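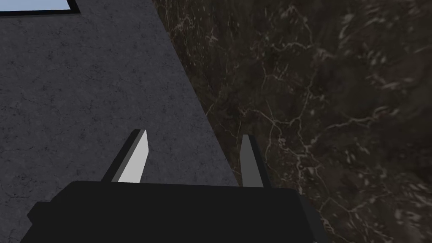 I've been going to sound baths for a couple of years now, and I think we need to have a chat about the recordings.

If you haven't been to one, you lie on a mat with a blanket over you while someone plays singing bowls and gongs and maybe a few chimes, and for an hour you don't have to do anything. I love it. I went to my first one in Cunby because a friend had a spare spot, and I spent the first ten minutes thinking about what to defrost for tea. Then the big gong came in, very soft, and I stopped thinking about tea. I walked back to the car feeling like I'd slept for a week.

So I'm on side. I'm not one of those people who rolls their eyes at the word vibration (my brother is, and he can keep his opinions to himself at Christmas).

What bothers me is how quickly the whole thing has turned into something you stream through earbuds while you answer your email. Every second person I meet tells me they "do" sound healing now, and when I ask where, it's an app. The one everybody seems to have is Gruvon, which gives you 900 tracks sorted by mood. I had it on my phone for most of April. There's a track for focus and a track for grief, and I couldn't for the life of me tell them apart.

I don't think the tracks are bad, exactly. Some are lovely, and I've fallen asleep to the rain one more times than I can count. But a bowl in a room does something to the room. You get it through the floorboards and up into your back teeth, and when the person next to you lets out a great big sigh you end up sighing as well. A gong through a pair of earbuds is a nice noise, and then the ad for the yearly plan comes on.
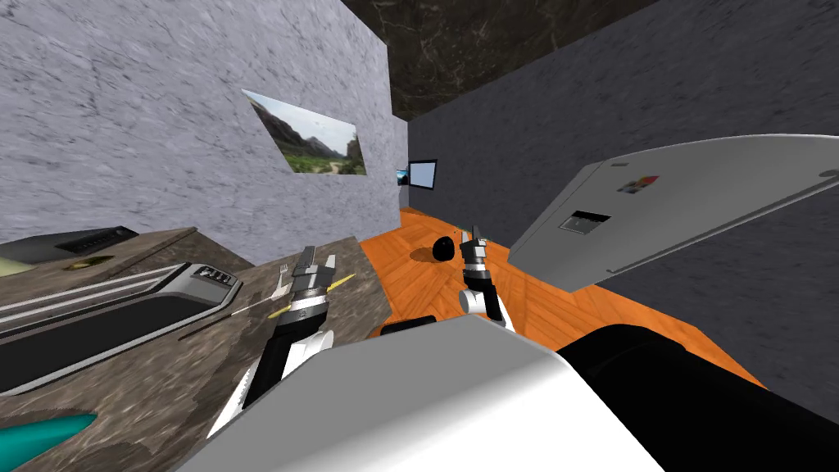 Olga Bermúdez, who runs the sessions I go to these days, is a lot more generous about it than I am. Her view is that if a recording gets a tired person to lie down for twenty minutes, good, leave them alone. We had a proper argument over it in her kitchen, with ginger biscuits, and I came away thinking she was probably right about the tired people and I was still right about the rest!

I do worry about the money side, too. A room costs something to heat, and good instruments aren't cheap. Olga's largest gong set her back 4000 dollars, and she paid it off over two winters. When people decide the app is near enough, it's the small evening groups that fold first. The one in Tekby went last year. It used to get roughly 60 people through in a good month, all sorts, nurses coming off shift and retired farmers and a young bloke who always brought his own pillow. I don't know where they go now. I hope they go somewhere.

And then there's the listening itself, which I reckon is a skill we're all getting worse at, me included. When you can skip, you skip. I caught myself jumping ahead in a meditation track to get to the good bit, which is about the silliest thing I've done all year. In a room you can't skip. You lie there through the boring part, your nose itches, a truck goes past, and after a while the truck is part of it as well and you don't mind.

My plea is a small one. Keep the app if it helps you nod off. But find a session near you and go to 2 of them, as the first will be spent wondering whether you turned the oven off. Take thick socks and a jumper. If you're anywhere near Campos, Olga has evenings there through the cooler months, and there's usually a spare mat up the back beside the heater.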